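How to Run a Robot Open Day That People Want to Stay For

Print this page | E-mail this page

We opened our doors at Olletach in January and I'm still grinning about it. If you have an arm in your workshop and you've been wondering whether to let the neighbors in, do it! What follows is how we set ours up.

Pick one job people do at home

Our first idea was block stacking, and I'm glad Müzeyyen Avcı talked us out of it. People watch blocks for a minute and drift off. Give them a kitchen counter and they start coaching the robot. We went with a drink station: pick up the milk, bring it to a mug, set it back down. Everyone has an opinion on how to pour milk.

Set the counter

Use a real worktop at real height if you can get one. Put out more mugs than you need, on a tree or a rack, so you can change the layout between rounds. Hang a plain curtain behind it all. It keeps the background calm for the cameras, and visitors standing on the far side won't confuse the vision system.

Rehearse with water

Fill a carton with water and run the whole routine until you're bored. Then run it with a half-full carton, and then a nearly empty one. Cartons get squishy as they empty, and a grip force that was fine in the morning can dent the sides by the afternoon. We kept two force settings saved and switched by hand.

Screw the cap on tight for every grasping round. Take it off only when you're ready to pour, and have a towel within reach.

Mark the floor

Tape a line outside the arm's full reach, plus a good step more. One person stays on the stop button and does nothing else, no chatting, no tours. Swap that person out often (it's a tiring job).

Run the demo

Keep each round short. Ours ran 10 minutes with questions, and that felt right. Start slow, at a speed where people can see the fingers line up, and say out loud what comes next. Kids love calling the close.

Pause once the jaws are on the carton. I can't recommend this enough! It's the moment when people lean in and the best questions come: how does it know where the edge is, how hard is it squeezing, what if the carton were glass? 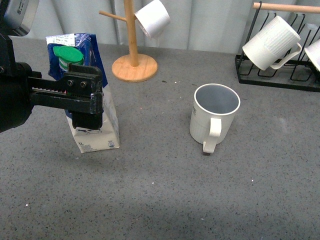 The gripper on a 1L milk carton, with a mug on the counter beside it.

Let visitors move things

After the first round, invite someone to shift the mug while the arm is parked and powered down. Then everyone steps back behind the tape and you start again. If the arm misses, say so and try again. Our misses got the biggest cheers of the day.

Leave time at the end for people to look at the fingers up close, with the power off.

Contact Olletach | Copyright Olletach | Back to top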